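Häufige Fragen zu unserem Filmclub

Was genau ist die Sitness-Reihe?
Eine Filmreihe zum Sitzenbleiben, daher der etwas alberne Name! Wir zeigen in Vestholm von September an Kinder- und Familienfilme, die seinerzeit kaum jemand im Kino gesehen hat, und danach bleibt, wer mag, noch zum Reden da (erfahrungsgemäß bleiben die Eltern länger als die Kinder).

Wann geht es los?
Einlass ist ab 16 Uhr, der Film beginnt um halb fünf. Werbung gibt es keine, also kommt bitte lieber ein paar Minuten früher.

Für welches Alter sind die Filme geeignet?
Die meisten ab sechs Jahren. Bei »Sommer in Stenlow« würden wir eher acht sagen, denn die Geschichte mit dem verschwundenen Bruder ist doch recht traurig, auch wenn sie gut ausgeht.

Laufen die Filme auf Deutsch?
Fast alle. »Hamada« zeigen wir im Original mit Untertiteln, und eine von uns liest sie für die Kleineren laut mit – das klingt umständlich, macht aber großen Spaß.

Was kostet der Eintritt?
2 Euro für Kinder, für Erwachsene 5. Wer gerade knapp bei Kasse ist, sagt an der Tür einfach Bescheid.

Kann ich Filme vorschlagen?
Ja, unbedingt! Unsere Wunschliste umfasst inzwischen rund 700 Titel, es kann also ein Weilchen dauern. Schreibt uns am besten gleich dazu, warum ihr den Film mögt, das lesen wir nämlich besonders gern.

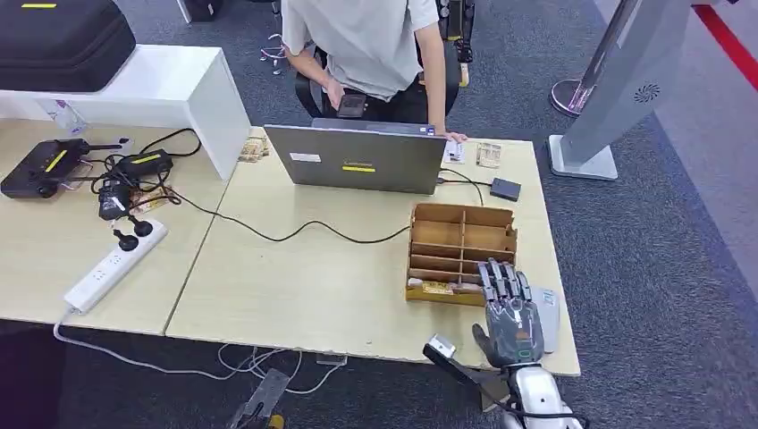 Und falls ihr nur noch eine einzelne Szene im Kopf habt und den Titel nicht mehr wisst: Schickt uns die trotzdem, wir raten gern mit.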